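Applying to move a hearing date at Brernholm District Court

Use form 1419 if you are a party to a criminal or civil case and cannot attend on the listed date. The form must reach the listing office at least 8 working days before the hearing. Late forms go to the judge on the morning itself.

Fill in the case number exactly as printed on your notice. State the reason in box 4 and attach evidence, such as a hospital letter. Send a copy to the other side on the same day.
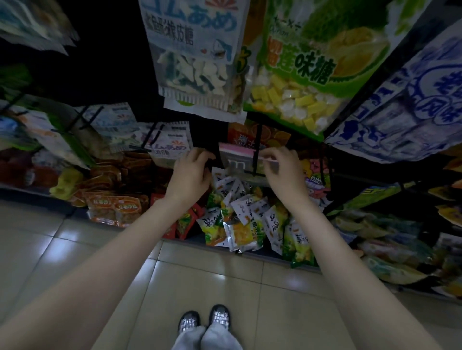
Can I apply if the other side objects?
Tick box 6 and attach their reply. The judge will read both and may list a short hearing of the application, usually by telephone.

The fee in civil cases is 60. There is no fee in criminal cases. Cases transferred from Utholm keep their old number until November, so quote both numbers if you have them.

Until you receive a new notice, the original date stands.

Page last checked 2025-10-26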